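Prüfliste Zweiarmstation, AG Robotik, Projekt Clakari
Prüfung: 25. Sept. 2021, Zapata

1. Not-Halt: i. O., beide Arme.
2. Kabelführung: i. O. Zugentlastung im Januar erneut prüfen.
3. Greiferbacken: fester Sitz, Schrauben nachgezogen.
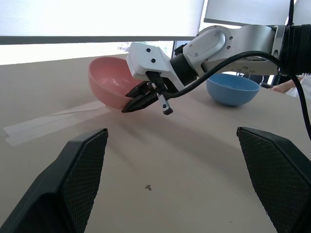 Kommentar zu 3: Backen nach 3000 Zyklen tauschen, Stand 122. Ersatz liegt im Schrank 2.

4. Arbeitsfläche: Schalen und Teller nur bei gestoppten Armen umsetzen.
5. Nullstellung: rechter Arm erst im dritten Anlauf übernommen. Mangel, offen.
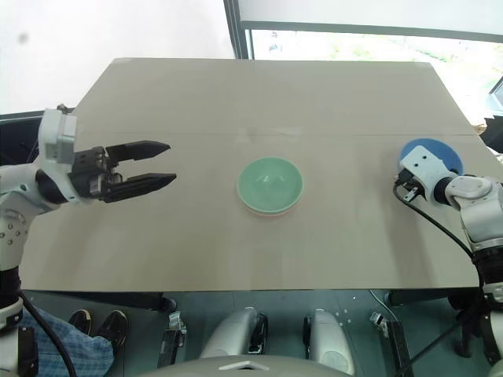 Kommentar zu 5: Referenzfahrt vor dem nächsten AG-Termin wiederholen, Protokoll an M. Zapata.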